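Shelf automation at Tesbridge

Shelf automation at Tesbridge is the use of two-armed picking robots for facing up and restocking packaged groceries, run by the retail services firm Plultine. Work began in November with 2 stations and a crew of 20. The control software is called Closix. Earlier trials, under the name Ene, covered tinned goods only and were dropped.

Background

Before the change, restocking was done by hand on split shifts. Pickers walked the aisles with a paper list, pulled boxes forward, turned the fronts out. Slow work, hard on the knees. Shift lead Vendula Kolář put the usual load at 300 boxes a shift per person.

Method

Cereal is the standard test line — light boxes, tall, easy to knock over. Boxes stand upright in a row with gaps between them, so the grippers can come in from above or the side. Brands and box widths are mixed on purpose.

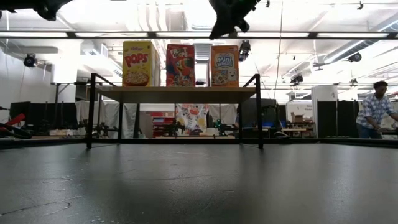 Stations are reset by staff between runs. A crushed corner counts as a fail, so does a box left facing backwards. After 5 fails the run is stopped and somebody has to log it, which takes longer then the run did in the early weeks.

Effect on staff

No jobs cut so far. Duties have moved, though: less lifting, more watching, more screen time. Older pickers were offered training first. Silvia Lukáč, who drew up the new rota, kept the late shift hand-stocked after complaints about noise and lone working. Pay grades still under discusion. Some staff asked for their old aisles back — two got them.

See also

Order picking
Pallet handling
Shift work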